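Belkadi Wrist Kit for School Robot Clubs
Sold by Pludavon. Item 348. Page checked Thu 17 May.

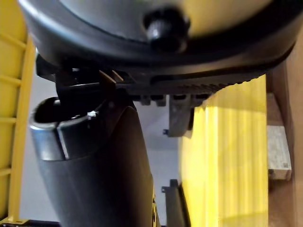 Can a club of beginners put this together in one meeting?
Plan on 2 meetings. The box says one, and the box was written by somebody with a clear bench and no bus to catch. Ours at Uddale got the brackets on and the wiring half done before it was time to pack up.

What you get: mounting plates, a bag of bolts, a cable set and a printed guide. The arm is not included, and neither is the battery, though the picture on the carton shows both.

Price: 400 for the full kit, 200 for the plates and bolts alone. If your club already owns a working arm, buy the cheaper one. I have yet to see what the extra money does for a student who is still learning which way a bolt turns.

The maker says the kit is "competition ready." Check that with your own event first. The Jumham meet in October has a size limit, and the guide doesn't give the finished width anywhere. Measure yours before you pay the entry fee.

Good points: the bolts are all one size, and spare plates are sold singly. The guide is readable up to the cable section. After that, keep a pencil handy.

Returns: unopened bags only. Opened cable sets can't go back, so test them the day they arrive.

Ages: 12 and up on the label. Younger kids will need an adult for the wiring.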